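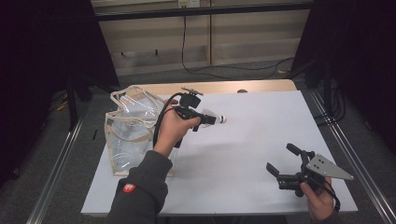 Sour Cherry Slab Pie, Second Try

Notes: So much better than last July's! The filling set up properly this time and I got real squares instead of cherry soup with crust floating in it. I went up to 4 tablespoons of tapioca starch (the recipe calls for three) and let the cherries sit with the sugar while I rolled out the dough, then poured off most of the juice and boiled it down until it was sticky. It's an extra pan to wash but please do it, the flavor gets so deep and almost winey.

The recipe is from Josefina Lucero's handout from the pie class in Medina, the one I keep folded inside my big baking book. Hers has a plain lattice. I am terrible at lattice on a slab pie – the strips are so long they stretch and snap – so I cut rounds with a biscuit cutter and overlapped them like fish scales. Very pretty, and you get more crust per bite.

The crust is all butter with a spoonful of sour cream, and it was a dream to roll even with my kitchen as warm as it was. I did chill it twice. It shrank a little in one corner where I hadn't pushed it up the side of the pan enough, and some juice got under there and burned. I ate that corner myself, standing up, and I regret nothing.

Changes I made: half the almond extract (a full teaspoon tastes like hand soap to me), turbinado sugar on top, and a pinch of black pepper in the filling. The pepper was Catalina Sepúlveda's idea. I was doubtful, and now I want to put it in everything with cherries. You don't taste pepper at all, just a bit of warmth at the end.

Baking time was off, at least in my oven. The handout says 40 minutes and mine needed 19 more before the middle was bubbling, with foil over the edges for the last stretch. Wait for slow, thick bubbles in the center! Golden crust comes way too early with this one and I got fooled by it last year.

I took half to the Friday potluck in Gondham and the pan came home scraped clean. The other half we had cold for breakfast, and it was even better, the bottom still crisp and the filling like jam.

Would I make it again? Yes, as soon as I can get more cherries. The stand out on the Warnano road had sour ones for such a short time, so I pitted and froze two bags. Next up is the same crust with apricots, and maybe cardamom in place of the almond.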